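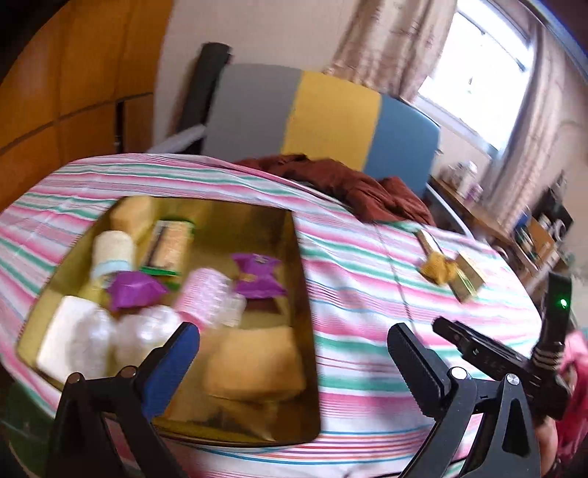
Last updated: 20/02/2023

Search this guide Go

Part 4: Setting up the bin and doing your first picks

By now you should have both Gimach grippers bolted together and the light coming on when you squeeze the handle. If yours stays dark, go back to Part 3 and check the battery lead before you do anything else here. I wasted a whole evening on mine.

I do all of this at home on a big flat surface with a striped cloth thrown over it, and it works fine. You don't need a proper bench. What you do want is a bin with fairly deep sides and a mixture of stuff to go in it — wrapped packets, a spongy block or two, something clear and shiny.

1. Put the bin down with clear space to one side of it. I keep mine on the left and put things down on the right.

2. Tip your items in and leave them as they fall. I used to line them up nicely and then couldn't work out why the fingers were so hopeless with a real jumble.

3. Open the gripper all the way. Look at the two pads: both should sit square to their linkages when the fingers are closed, but they'll tilt a bit when open and that's normal. If one flops about, nip up its pivot pin by a quarter turn.

4. Start with something soft and fairly big. Come straight down over it, close slowly, and stop squeezing as soon as the ribs bite.

5. Lift clear of the rim before you move sideways. Put the item down on the cloth and open the fingers fully before you pull away.

6. Do that with seven different items, then swap hands and do it again.

Note: a shiny metal bin looks lovely but throws reflections everywhere, and it's easy to reach for the reflection when you're tired. If it bothers you, draw the curtains or turn the bin round a bit.

Note: crinkly wrappers are easiest by the pinched part. Clear plastic is the hardest thing by miles, so leave it till last.

CAUTION: keep your fingertips out of the open triangles in the linkage. They close faster than you'd think and it really does hurt!

CAUTION: watch where your cable runs. If it's lying across the cloth, the gripper will find it sooner or later and drag the lot.

If two of you are working at the same bin, agree who goes in first. My pads came from Britetti and they're not cheap, and two sets of fingers meeting over one packet will chew the ribs up.

Once you can clear the bin without dropping anything, move on to Part 5, where we fit the Edonwood spring and set the grip strength.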